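About Cusora

Cusora is a design and manufacturing company for the home, producing table linens, blankets and cushion covers for retail customers and the hospitality trade. The company was established in Laller, where its studio and weaving floor remain under one roof. Finishing and dispatch are handled at a second site in Kaimal.

The permanent range comprises 17 patterns, each offered in linen and in cotton. New colors are introduced in June and remain available for at least 2 years, so that customers may add to a set or replace a single piece. The Vodska line, our heaviest weave, is made to order in widths suited to long dining tables.

All products are inspected before dispatch and supplied with written care instructions. Repairs to hems and seams are provided free of charge for 366 days from the date of purchase.

Trade accounts are open to hotels, restaurants and interior designers. Applications are reviewed within 4 working days, and fabric samples may be requested from the Laller studio.
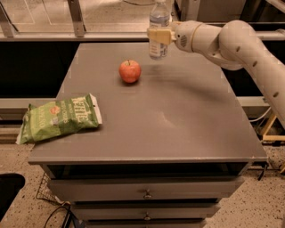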